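Home | News | Local | Business | Opinion | Subscribe

Baltness toy maker says its red blocks will sort themselves out. Parents may want to wait.

June 2022

Zudum, the Baltness company that sells building blocks by the bin, announced Friday that it will stop packing them in fitted trays and ship every set loose in a plain carton by October. The company calls the change "honest packing." It also happens to be cheaper.

A set of 54 blocks now costs $2 less to pack, according to Zudum, and the company says the new carton is smaller by 10 percent. The shelf price is staying where it is. Asked whether any of the savings would reach customers, the company said it was "looking at the whole picture," and did not answer a second request.

Zudum says blocks don't need trays. Maybe so, but the trays did one useful thing. A parent could see at a glance if a piece was missing before the kids got hold of the set. With a loose carton you have to dump it all out on the rug and count, and the company's own return policy gives you just 5 days to report a short set.

The Darau Street toy store, which has carried the blocks for years, said it will take the new cartons but plans to keep its own tray on the counter so shoppers can check a set before they leave. Đặng, a rival brand on the same shelf, still ships in trays and says it has no plans to change.

Then there is the matter of scuffs. Zudum insists loose blocks arrive in the same shape as packed ones, and points to tests it ran in its own building. It has not released the results or said how many cartons were in them.

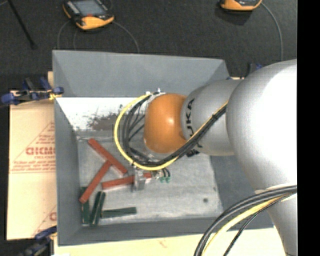
Red blocks on the floor of a gray bin.

The company says a fuller report will come out before the first loose cartons reach stores. It made a similar promise when it changed its paint, and that report ran to a single page. Shoppers who prefer the old trays can still find them at the Darau Street store while stock lasts.

Shares: 54 | Comments: 10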